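In defence of the kitchen table

By Engelbert Ammann
December
11 comments | 3 shares

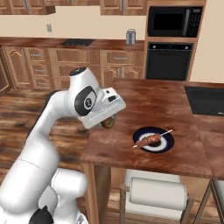

Small, brown and fuzzy, over a wooden table.

My sister-in-law has renovated, and she no longer owns a table. She owns an island. It is the size of a respectable ute tray, it has a tap in it, and if you want to eat there you climb onto a stool and dangle your legs like a kid waiting for the dentist.

I have nothing against islands. Some of my best holidays have been on them. But I grew up at a table with a burn mark at one end and a wobble at the other, and I've come to believe that a family needs somewhere low, flat and slightly sticky to have its arguments.

You can't argue properly at an island. Everyone faces the same way, towards the person chopping things, and the whole business takes on the flavour of a cooking demonstration. When my father announced he was selling the Skangate place, he did it across a table, and four of us could glare at him from separate directions. Try that on stools. You'd do your neck.

Nor can you leave anything on one. Our table held the school forms, the rates notice, half a jigsaw and a bowl of fruit in which something had always gone soft. Dinner was served in the clearings. My sister-in-law's island holds a candle. I put my keys on it at Easter and they were moved before I'd let go of them.

The designer, a man from a firm called Even, told her that the modern household "grazes". Cattle graze. They also stand up all day and rarely ask how your exam went.

I'm told tables are coming back. There's one in the window at Rulum, pre-scratched, for a sum that would have bought my parents' first car and filled it with petrol. The scratches are very tasteful. Not one of them looks like it was made by a brother with a compass.

Ours is in my garage now, under the paint tins, still wobbling. I've offered it to my sister-in-law for Christmas. She says she'll have to measure.

11 comments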